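Bench notebook, Jerngate demonstration work
10/14/24
Small parts tidy-up, two hand-held grippers, home setting

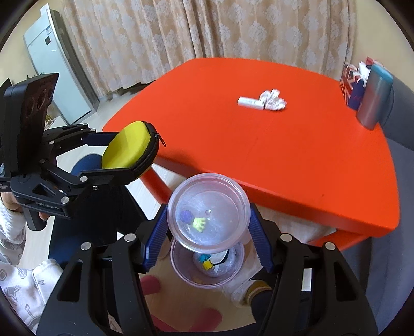
Started on the container task again. The plan from Isamano asks for 300 good demonstrations before anyone trains on it. We have 89 I would defend in front of a reviewer. The tracker claims more, but it counts anything with a start and stop mark, including the ones where the operator stops dead to think.

Still not convinced that two hands help. The round translucent tub is a fair job for one gripper: the blue ribbed pads go on opposite sides of the rim and the shape does the rest. The yellow zippered case is another matter. It has a curved face, a band around the side and a pull that dangles, and I don't see a policy learning where to hold it from the few grasps we have. Opening the zipper is on the wish list. I would take it off.

Clear plastic bothers me too. Small colored pieces inside a cloudy tub look fine to me on the monitor, but I know what's supposed to be in there. The Hrubý tracker did badly on see-through things in January and I've read nothing since to change my mind. Crinkled bags are worse.

Somebody wrote in the plan that 1,000 episodes would "cover household variety." Of one living room? Same orange table, same sofa, same curtains. That's variety in the operator's wrists. If Jistmont wants a claim about homes, they need more homes.

To do:
Rescore the 89 with the pause rule on.
Run 8 trials with one gripper only, same tub, same pieces.
Ask Isamano what counts as a failed grasp. The sheet says "drop," which misses a slow slide.
Check clock offset between left and right before the next batch. I don't trust the number in the log.

No training run until the rescoring is in.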